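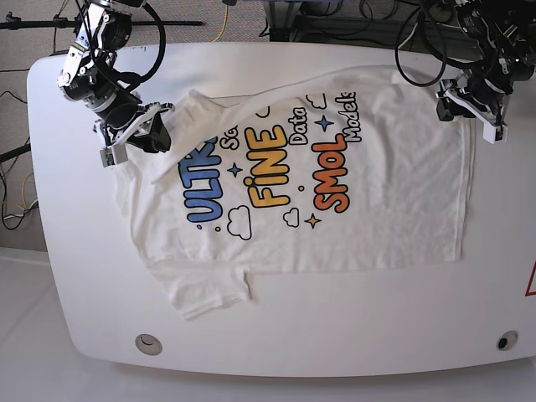 Last modified: Wednesday, 16:40

4. What the written comments said

Purnanmont Clinical Education Group
January
26 shares | 5 comments

This section deals with the free-text part of the placement feedback form. The tick-box ratings were covered in Section 3, and as we said there, they told us very little. Almost every student was rated as "meeting expectations" on almost every item, and the few who were not had already been picked up by other means. The free text was a different matter, and most of our time on the study went into reading it.

Over the study period 376 forms were returned from placements at Alline and Gredon. Of these, 262 had something written in the comment box. The rest were blank, or had only a full stop or dash, which the online form accepts as an entry. We left those out of the reading but kept them in the total, as a blank box is a finding of a kind and we come back to it in 4.3.

4.1 How the comments were read

Two members of the group read all the comments separately. Each comment was placed in one main type: praise without detail, praise with detail, advice without detail, advice with detail, or a remark about attendance or conduct. "Detail" meant that the comment named at least one thing the student had done or said. "Good with patients" was treated as praise without detail. "Sat down before telling Mrs X about her scan and let her ask questions first" was treated as praise with detail. Patient names had been removed from the forms before we saw them.

Where a comment seemed to belong to two types we gave it the one that took up most of its words. This was a crude rule and we considered allowing more than one type per comment. We decided against it after a trial run, in which the readers found it hard to agree on where one part of a comment stopped and the next began. Under the single-type rule they disagreed less often, and disagreements were settled by discussion.

Readers could not see who had written a comment, but they could often guess. Supervisors who write longer comments tend to have favourite phrases. One supervisor ended nearly every form with "keep it up". We did not think this affected the sorting but it should be kept in mind.

4.2 Types of comment

Praise without detail was the most common type at both hospitals. Advice with detail was the least common at Gredon and the second least common at Alline, where remarks about attendance or conduct came last. The general pattern was the same on each ward, and for this reason we have shown the two hospitals together in Figure 1.

Figure 1. Written comments by main type, Alline and Gredon placements combined. Blank and single-character entries are not included.

Comments were short. Many were a single sentence, and a good number were two or three words. The longer comments were mostly written for students the supervisor was worried about, and they often read as if meant for somebody else, most likely the placement office. Phrases such as "I have spoken to the student about this" and "for the record" came up several times. Students told us in the group discussions that they noticed this and that it put them off reading further.

Advice without detail gave students the most trouble. Typical examples were "needs to be more confident", "read around the subject" and "could be more proactive". In the discussions students said they had seen these phrases on several placements running and no longer took much from them. One said that she had tried to be more proactive on her next placement by asking more questions, and was then told that she should wait for a better moment. Another had asked his supervisor what "more confident" would look like on a ward round. The supervisor said he should present his own patient from memory and give his own plan before looking at the notes – which would have fitted easily in the comment box, and which the student said he would have been glad to have in writing.

Praise without detail was received more kindly than we expected. Students liked being told they had done well, and several had kept screenshots of comments that amounted to little more than "excellent student, a pleasure to have on the ward". They did not learn anything from them in the sense meant by the form, but they felt more at ease on the next placement. We would not want advice about better comments to lead to supervisors leaving these ones out.

4.3 Blank boxes

The blank boxes were not spread evenly. Most came from the final week of a placement block, when supervisors often have several forms to complete at once, and from wards where the supervisor named on the form had not worked with the student directly. On the Amarasinghe Unit at Alline, where students are handed between three teams, the named supervisor was usually the consultant and the people who had seen the student at work were the registrars and the ward nurses. The form has space for one name only.
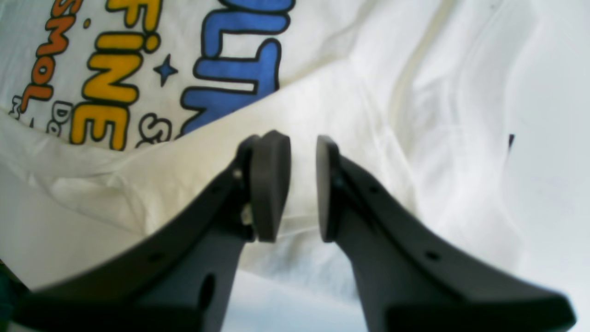
We asked supervisors why they left the box empty. The most common answer was time. The second was that they did not feel they had seen enough of the student to say anything fair. A smaller group said they preferred to give feedback in person and saw no reason to write it down again. Students who had been with these last supervisors mostly agreed that they had been given spoken feedback, though what they remembered of it was not always what the supervisor remembered giving.

It would be easy to read the blank boxes as a lack of interest in teaching, and we do not think the interviews support that. Several of the supervisors with the most blank forms were also those whom students named, without being asked, as people they had learned from. One of them was known on the ward for taking students through every drug chart after lunch. He had not completed a comment box in the whole of the study period.

4.4 Forms filled in with the student present

At Gredon 26 forms were completed with the student sitting beside the supervisor. This was not part of our plan. It began on one ward because the shared computer there would log out if left alone, and supervisors had got into the habit of calling the student over and doing the form on the spot.

These forms were different from the others. None of them had a blank comment box. More of them contained detail, and the advice was more often about something that could be tried on the next shift. They also contained less criticism. Supervisors told us they found it harder to write something negative with the student looking at the screen, and some said they had softened a comment or moved it into conversation instead. Whether that is a loss depends on what the form is for. If it is there to help the student, a softened comment that has been talked through may do more good than a blunt one read alone on a bus. If the medical school relies on it to spot students in difficulty, softened comments are a problem.

We cannot say how far these results would hold elsewhere. The forms came from a single ward with a settled group of supervisors who had worked together for years, and the students may have been told to expect a conversation of this sort. We also had no way of knowing how long was spent on each form. Supervisors thought it was no longer than usual. Students thought it was longer.

4.5 Limits of this part of the study

We read what was on the forms and did not observe any placements. A comment with detail may still be wrong or unfair. We did not ask supervisors to check our sorting of their comments, and some of them might have argued with it. Students who came to the discussion groups had volunteered, and it is likely that they cared more about feedback than those who stayed away.

The form itself changed once during the study, when the comment box was moved above the ratings. The change was made at Purnanmont by the placement office for reasons of its own and we heard of it afterwards. More forms had a comment after the move than before it, but the later forms also came from a quieter part of the year, and we cannot separate the two. We have asked for the order to be left as it is until the follow-up is finished.

The follow-up will use the same five comment types, and will add a question asking who else on the ward worked with the student. Section 5 sets out what the students said they did with the comments once they had read them.

Related items
Section 3: Ratings and why they bunch together
Section 5: What students do with feedback
Asking ward nurses to comment on student placements
Teaching on the drug round: notes from Alline
A shorter placement form for Gredon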